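Rorkdale 双手操作实验室参观记录
12/08/2019

此次参观由 Sixten Bråten 接待，实验部分由 Lyle Pruitt 讲解。实验室在 Rorkdale 园区主楼后侧，与 Skemitz 的机加工车间共用一条走廊。参观内容是该组十一月内部报告中提到的工作：用手持夹爪采集双手操作示教，再把示教迁移到双臂平台。以下按参观顺序记录，个别参数对方未公开，留空不写。

先说方法的出发点。双臂遥操作采集的数据与执行端同构，但操作者感觉不到接触力，动作偏慢，处理薄件时尤其明显。该组改由操作者双手各持一只夹爪，直接在工作台上完成任务，执行端安装几何尺寸相同的手指。这样采集端与执行端的差异主要集中在三处：手腕的可达范围、夹爪开合的响应时间、以及头部视角的高度。Pruitt 认为前两处可以在数据处理阶段解决，第三处目前只能靠调整相机安装位置。

位姿部分，每只夹爪记录自身轨迹，训练时换算为相对于当前时刻的增量，不使用桌面坐标系下的绝对位姿。两只夹爪之间另外保留一组相对位姿，作为独立输入。Bråten 解释，早期版本没有这一项，单手阶段表现正常，一到交接阶段就出现两手高度不一致，且误差随轨迹长度累积。加入双手相对位姿后，交接点的偏差明显收敛，代价是任何一只夹爪短时丢失定位，整段数据都要作废。我问能否只截掉丢失的部分，他说试过插值，插值段恰好落在接触前后时，策略会学到一个并不存在的停顿。

开合量的标定在每次采集开始前做一遍。手指完全闭合、完全张开各停留一次，中间值线性映射。指面材料磨损后闭合零点会漂移，标定记录里专门有一列写更换日期。

现场看到的是立柱工位，桌面铺网格底面，金属立柱带圆形底座，操作对象是薄而轻的小件。
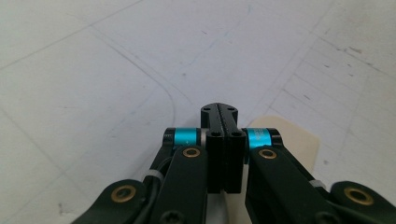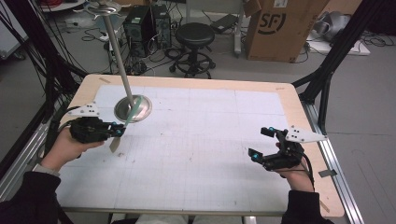
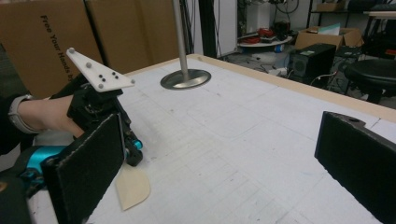
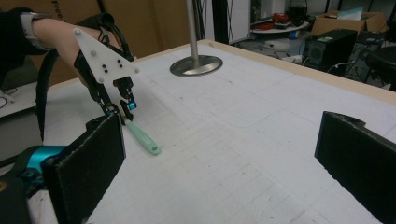 第二张为头部视角，其余三张取自手持夹爪上的相机。

选择立柱工位的理由有两条。其一，立柱会遮挡头部视角，策略不能只依赖一路图像。其二，立柱限制了两手的接近方向，左右手必须分工，单手完成的捷径较少。网格底面供人工复核物体初始位置，训练时不参与定位。Pruitt 提到网格线可能成为策略的隐性参照，所以他们做过更换底面的对照，结果是抓取阶段几乎不受影响，放置阶段精度略有下降。这组对照的样本较小，他没有给出数字，报告里也只用一句话带过。

数据量方面，该工位目前有效示教为 604 条，来自 2 名操作者。两人的习惯差别不小，一人倾向于先固定再移动另一只手，另一人双手几乎同时接近。混合训练后，执行端偶尔在两种策略之间摇摆，表现为夹爪在物体上方小幅往返。组内讨论过给每条示教加操作者标签，最后没有采用，改为延长单次预测的动作序列，减少重新决策的次数。往返现象因此减轻，但对突发位移的反应变慢。两者如何取舍，看任务中物体会不会被碰动。

评测在隔壁的 Achterberg 双臂平台上进行，当天设备在更换线缆，没有看到实机运行，数据依据对方提供的记录。共执行 70 次，失败 12 次。失败主要集中在薄件从桌面拾起的一步：指尖高度偏低时指面先压住桌面，闭合后物体从缝隙中滑出；偏高时只夹到边缘，移动中发生转动。进入交接阶段之后的失败较少，记录中有一次归为相机曝光异常。需要说明，评测时物体的初始朝向限制在一个扇形范围内，超出范围的情况没有测试。

延迟处理是我比较关心的部分。图像、位姿和开合量三路信号到达时间不同，该组以图像时间戳为基准，对另外两路做回溯插值。执行端则反过来，按实测延迟提前下发动作。延迟值在采集端和执行端分别测量，测量方法是让夹爪做周期开合，对比指令波形与图像中手指的位置。这一步原本靠手工对齐，后来写成脚本，归入名为 Urer 的数据处理工具。Urer 目前只在组内使用，文档不全，Bråten 说近期没有对外发布的安排。

关于腕部相机，现用镜头视角较宽，手指根部和一部分连杆始终留在画面内。我问是否会裁掉这些区域，Pruitt 回答不裁，手指张开的程度可以直接从图像读出，与开合量信号互为校验。两者不一致时，该段自动标记，人工复查后再决定保留与否。复查中发现最多的问题是操作者在任务结束后没有及时停止记录，尾段混入了放下夹爪的动作。

没有得到答复的问题有两个。一是指面材料更换后，旧数据是否仍可与新数据混用，对方表示没有做过对照。二是双手相对位姿的权重如何确定，Bråten 只说是按验证误差手动调的，不同工位取值不一样。

返程前去看了 Skemitz 车间，手指连杆和支架在那里加工，从图纸到成品的周期比外协短，改型因此较频繁。每次改型后须重新测量指尖相对相机的偏移，测量表与标定记录放在同一目录下，按夹爪编号归档。对方同意补发偏移测量的操作说明，收到后附在本记录后面。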